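Washing a satin bedspread at home, or take it in?

Home > Laundry and Linens > Bedding

zamia_fan
Posts: 40
I have a satin type bedspread with raised stitching, bought secondhand, and the care tag was already cut out. It needs a wash. The dry cleaner in town wants more than I paid for it. My washer is a front loader from Stiller, 12 years old, and it has a delicates cycle that I have never trusted.

Questions. Can I wash it at home without the shine going dull, and how do I get the creases out after? I have ruined one already (a gold one, in May) by using too much heat in the dryer. It came out with a crinkle that never left.

Kettleblack
Posts: 1452
First thing is to find out what the fiber is. Satin is a weave, so the tag could have said polyester, acetate, cotton or silk. Polyester will take a cool machine wash with no trouble. Acetate gets weak when wet and can wrinkle for good. Silk I would hand wash or pay for.

Take a few threads from inside the hem and put a drop of nail polish remover on them, the kind with acetone. Do it on a saucer by an open window. If the threads go sticky or melt, it is acetate and you should take it to the cleaner.

zamia_fan
Did the test on some threads from the hem. Nothing happened to them. They don't feel like silk or cotton, so I'm going with polyester. It's a pale silvery color with flowers stitched all over, and the stitching stands up from the cloth.

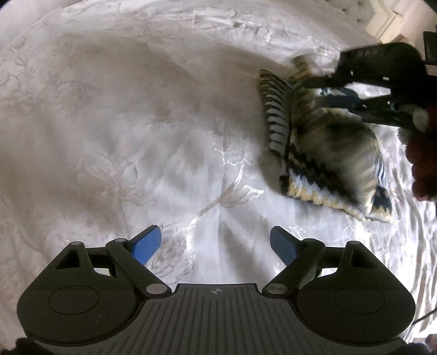
The bedspread and one of the patterned cushions

The cushions came from a different store and are not going in the wash with it.

harborlight
That style of stitching catches on things. Close every zipper and keep towels out of the load. I would wash it alone, inside out, cold, on the lowest spin your machine has. Half the usual detergent. No softener, it leaves a film on satin and the film shows up as gray patches once it's dry.

Mop_and_Bucket
Posts: 200
I don't agree about the home washer. A queen size bedspread soaks up a lot of water and a small drum can't turn it properly. You get soap left in the folds. Take it to a laundromat and use the biggest machine they have. It costs a few dollars and you're done.

harborlight
A laundromat is fine if the last person didn't use bleach. I lost the color on a blue quilt that way. If it goes into the drum at home with a hand's width of space at the top, it will wash.

Mop_and_Bucket
Run a rinse with nothing in it first. I've done that for years and never had a bleach spot.

Kettleblack
You're both right depending on the size of the drum. zamia_fan, put it in dry and see how much room is left before you decide.

For soap, I use the Skutberg wool and silk liquid on all my satin, one capful. Any mild liquid will do. Skip powder, it doesn't always dissolve in cold water.

zamia_fan
It fits with some room left over. Going to try it at home with an extra rinse. What about drying? I don't have a line long enough.

oldporchswing
Lay it over two drying racks side by side with a clean sheet under it, so the bars don't leave marks. Turn it after a few hours. If you need to iron, do it from the back with the iron on low and a towel underneath so the raised parts sink into the towel. Never press the front. It flattens the stitching and leaves shiny spots.

Kettleblack
Agree with all of that except the iron. A hand steamer held a few inches off does the job on polyester and there is less to go wrong.

oldporchswing
My steamer spits. Water spots on satin are a pain to get out. I'll stay with the iron.

gravelroad
Same question here but for a Harawira comforter set, also satin on one side. It has filling though. Would the racks work or does it need a dryer to keep from clumping?

Kettleblack
Filling needs a dryer. No heat or low heat, a couple of clean tennis balls, and take it out every so often to shake it. Might be better in its own thread.

zamia_fan
Update, 2022-12-25. Washed it cold and inside out with two rinses. It's on the racks in the spare room now. The shine looks the same so far. One thread pulled near a corner, and I pushed it through to the back with a needle. Will see about the creases when it's dry.

Mop_and_Bucket
Still say laundromat, but glad it came out okay.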